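Thirteen of us went in the end, which filled the minibus and left one seat for the bag of sandwiches. I had put my name down in a moment of optimism back in May and then forgotten, so when the reminder came I'd already promised myself a day of doing nothing in particular. I went anyway. I have never been able to resist an open day. I once spent a whole afternoon at a sewage works and talked of little else for a fortnight.

The Wesow building is out past the ring road, next to a place that sells bathroom tiles. We were given lanyards (I was visitor 261, and would love to meet the other 260) and a cup of tea the colour of cardboard. Then a talk in a side room, with slides. The talk was long. The young man giving it was plainly terrified of us, a busload of retired people with our coats on our laps, and he read every slide aloud and then read the good bits again. Their project is called Laker. There was an earlier one called Bavlow, which he mentioned in the tone my aunt used for her first husband.

What I took from it, before the tea wore off, was that a robot doesn't know how to pick anything up until it has been shown, and shown again, and shown some more, and that the showing is done by people holding the robot's hand for it. Only the hand. The rest of the robot is elsewhere, having its lunch I suppose. You hold the gripper, you squeeze, you pick up the thing, and a camera on it takes it all down.

I'd pictured sparks. I'd pictured an orange arm behind a cage, flinging car doors about. After the talk we were taken through to the open office and there was the future of labour, at a round white table, being introduced to a packet of wipes.
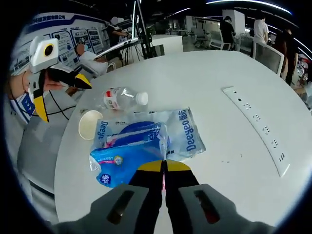
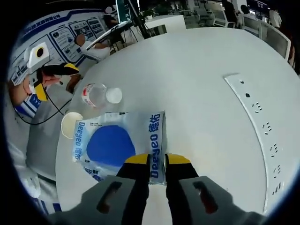

I asked how many times a person has to do one object before it counts as learned and got an answer with the word "distribution" in it, so I nodded. I nod very well. The man next to me asked whether it could do ironing. Not yet. He asked if it could do a fitted sheet and there was a pause in which I think a little of the company's confidence left the room.

They let two of us have a go, and I was one, having stood closest and looked the most hopeful. It is harder than you'd think! The fingers go where you point them but your wrist wants to do it the old way, and everything lands a bit to the left of where you meant it. I dropped my item twice. "That's fine," said the girl looking after me, very kindly, "we can use the mistakes too." I have been waiting my whole life for someone to say that to me and it had to be somebody collecting data.

So somewhere in the Laker pile there is a minute of me, fumbling. If in ten years your robot can't get the lid off the Vegemite, you'll know whose fault it is.

Questions after that, mostly about parking. One woman wanted to know if the robots would be putting people out of work, and was told they would be taking over the dull jobs, and she said she'd had a dull job for nearly 13 years and been quite fond of it. He wrote that down, or pretended to. We were each given a pen on the way out. Mine has already stopped.

The driver had gone for a pie and we stood in the car park until 5, comparing pens. On the way home we stopped at Falcão, the bakery by the roundabout, where I bought a custard tart and got it out of the bag with my own two fingers, first go. Dropped the receipt, though. Must ring about the gutters tomorrow.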